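OK so I gave up my car in January and I've been riding the 34 from Nurnstead to Pruitt ever since. A few people asked how it's going, so, a thread!

First thing: the morning bus is lovely and the evening bus is chaos. Same route, same drivers half the time, completely different animal. In the morning everybody's asleep with their hood up. At 5 it's high schoolers and trombones.

I read so much more now. I've been through a whole stack of library mysteries and I'm on the second one with the lighthouse (don't spoil it please, I'm slow).
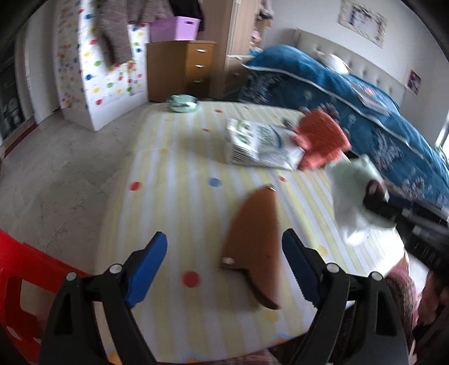
Let's talk about seats, which I have big feelings about. Brorkent, the company that runs our line, bought new buses last year and every one of them has the same brown fabric with tiny gray flecks. Who picked that? I'd take pale yellow and white stripes with colored polka dots over it in a heartbeat, wavy trim and all. The legroom is better though, I'll give them that, and the heater works in the back row now.

Fares: you want the Jistix app. Paper tickets still exist but the machine at the Pruitt stop eats fives and then plays a sad little tune at you. Load the app at home on your own wifi, it's a 500 year download otherwise.

Also, if you miss the 6 o'clock you're waiting a full hour for the next one. I've done it twice. There's a bakery across the road and that's how I know what all their muffins taste like.
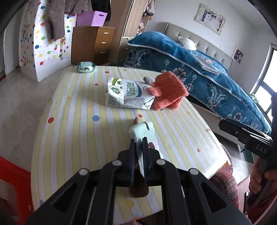
The milk's lying down and so is the mint-green plushie. Mood.

Groceries are the part I got wrong. I used to do one giant trip on the weekend and fill the trunk. Now I buy what fits in a backpack and one tote, a few times a week, and I've quit throwing out slimy spinach. Cat litter gets delivered, I'm not a hero.

Things I miss about the car: singing, loudly. Keeping an umbrella in it. Being able to say yes when somebody needs a ride to the dentist.
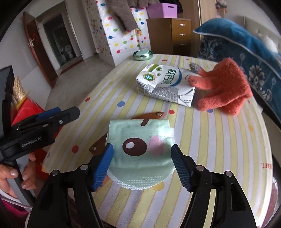
Delphine Greenberg says to sit on the left side going into Pruitt, and that the late bus is quieter if you get on one stop early, by the old bank. I tried the left side this morning and wow, you can see all the way down to the river! How did I not know this.

Next up I'm trying the weekend schedule, which is printed in a font made for ants. If anyone's figured out what the little "r" next to the noon bus means, please tell me before I'm standing out there in the wind.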